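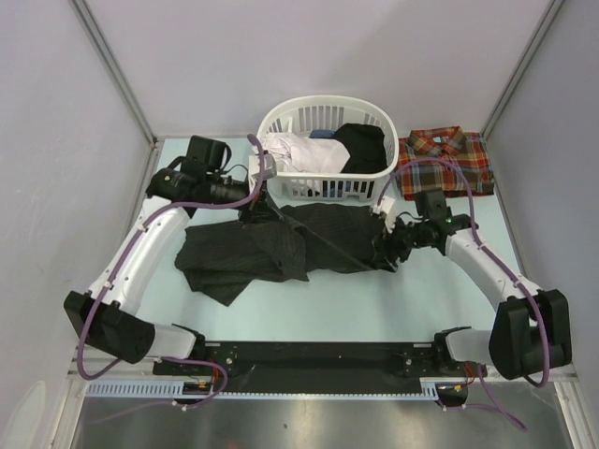
Okska Home Notes
@okskahomenotes
5/29/23 · Thread

A basket on a table is how I start every tidying job now. I've been asked a few times how I sort a room with one basket, so I'm going to write it all out in one place. Long thread.

First thing is the table. Clear it completely before the basket goes on it. If you start with mail and cups on there, they end up mixed in with what you're sorting and you handle them twice.

I like a flat, light-colored surface. Hair ties, screws and earring backs disappear on dark wood. If your table is dark, put an old pillowcase down.

Put the basket in the middle, where you can reach it with both hands, and leave space on each side. I used to keep mine on a chair next to me and I was twisting all afternoon. My back noticed before I did.

Then go around the room once with the basket and pick up whatever doesn't live there. Don't decide anything yet. Socks, chargers, a library book, the measuring tape. One lap, then back to the table.

When the basket is full, stop, even if the room isn't done. A basket you've piled past the rim loses things on the stairs, and then you have a messy room and messy stairs.

Unloading: left side of the table is for things that go to another room. Right side is for things that have no place yet. Trash goes straight in the trash and never touches the table.

The left side is easy. Put it back in the basket in the order you'll walk the house. Mine goes bathroom on the bottom, then bedroom, then hall closet on top, since the closet is my first stop.

The right side is the real work. If something has no place, it will be back on the floor by the weekend. I give myself 5 minutes with that pile. Each thing gets a shelf or a drawer, or it goes in the donation bag.

What doesn't get a place in 5 minutes goes into a shoebox with the month written on it. I have one from December that I still haven't opened. Pretty sure it's all cables and a jar of buttons.

On the basket itself. Mine is from Flavden and I've had it through two apartments. I tried a few others before I settled on that one and these are my notes on them.

Brallura makes a tall one that looks good in a hallway. For sorting it's too deep. You're in up to the elbow looking for a glove and everything small sinks. I kept it and it holds umbrellas now.

Maglaya has a wide, shallow one, 33 quarts. Good for laundry, bad for doorways. I had to turn sideways to get into my own bathroom. If your house is newer than mine you may be fine.

Look at the rim before anything else. You're going to lift it by the rim half the time, whatever the handles are like. Run a finger all the way around the inside edge in the store. If it catches on your skin it'll catch on a sweater.

Check the corners too. Rounded ones are easier to wipe out. Crumbs and lint collect in tight ones and you'll need an old toothbrush.

And check that it sits flat. Put it on a shelf in the store and push down on each corner. If it rocks when it's empty, it will rock on your table every time you drop something in.

Cleaning: shake it out outside, wipe with a damp cloth and a little dish soap, then let it dry upside down. I do this at the end of the month. Don't put clean laundry in a basket that just carried shoes - I shouldn't have to say that but I've done it.

Question from my last thread: one big basket or a few small ones? One, if you live alone or with one other person. With kids, I'd do one per kid plus yours. They carry their own things back, and you don't have to remember whose socks are whose.

Another one: what about lids? No lid for the sorting basket. A lid makes it storage, and once it's storage you stop emptying it. Mine goes back on top of the dryer empty every time.

Somebody asked about labels. I label shelves and boxes but I don't label this basket. It holds something different every day.

The order I do rooms in, if it helps: living room, kitchen, bedroom, entry. Living room first while I have energy. Entry last, so anything that needs to leave the house can go right by the door.

Kitchen is a little different. I don't put food in the basket at all. Just the stuff that drifts in there - pens, mail, batteries, the screwdriver I keep using on the cabinet hinge. I really should fix that hinge.

If a room is bad enough that one lap won't touch it, do one corner. Empty the basket, do the next corner. Same steps, shorter walk.

This account passed 3,000 followers while I was drafting this. Thanks for reading along. Most of you came for the linen closet thread, which I still owe a second part.

Part two of the linen closet is next. I need to refold the fitted sheets first and I've been putting it off. If you have a basket question, leave it under this post and I'll add to the thread.

Adding one already: yes, you can line it. I use an old towel cut to fit the bottom when I'm carrying anything breakable. It goes in the wash with everything else.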